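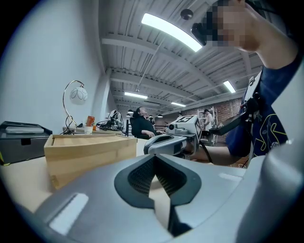 Bamboo box with a recessed lid, on a tan desk.

How to Register Your Shop for an On-Snow Demo

Retailers attending the Koivisto on-snow demo in April must register each tester in advance. The procedure applies to all shops, including those that attended in previous seasons.

Step 1. Open an account
Enter the shop's trading name and its Clulari buyer number. Accounts are approved by Dwight Desjardins at the registration office. Applications close on March 5, 2020.
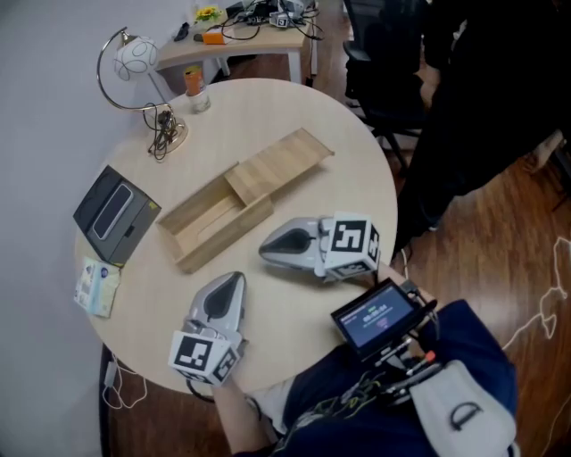
Step 2. Prepare tester details
Binding technicians require the boot size, stance and weight of every tester. Print one card per person and keep the cards together until check-in. An open wooden box on a table, like the one beside the globe lamp, is suitable for sorting them by shop. Each shop may register up to 30 testers.

Step 3. Reserve boards
Boards are issued for 90 minutes at a time. Sturklow and Voltar models must be reserved separately – a booking with one brand does not carry over to the other.

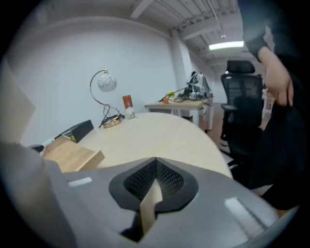 Step 4. Collect passes
Lift passes are issued at counter 96 on presentation of photo identification. Paperwork should travel in a rigid case, and a small label at one end, as on the black case with the yellow label, makes it easier to find at a busy counter. Lost passes must be reported on extension 2439.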